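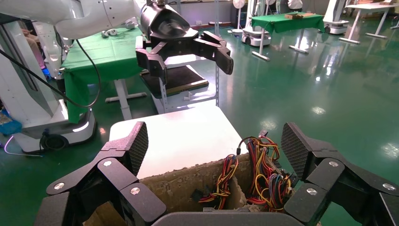
Anjani Hartono reckons I should stop moaning and get rid of the lot. Her comment under my last column was short: if you haven't opened it in seven years, you don't need it, and you wouldn't miss it if it went tomorrow.

Well, I've thought about that all week and I still think she's wrong (sorry, Anjani!). I moved to Cornosstead with far too much stuff, and yes, plenty of it has sat in the loft ever since. But last August I went up looking for a lampshade and found my aunt's letters from Grendside, and I sat on the joists reading until my legs went dead. Did I need them? No. Would I have missed them? Probably not, I'd forgotten they were there. I'd still have been poorer without that afternoon.

What gets me about the decluttering crowd is how sure they are. Gilang Teoh cleared his whole house in 2 weekends, 70 bags of it, and he's been buying things back ever since – a fish kettle, a decent spade, the same atlas.

So by all means bin the dead batteries and the odd socks. I'm keeping the letters, and I'm keeping the loft as it is until somebody gives me a better reason than tidiness.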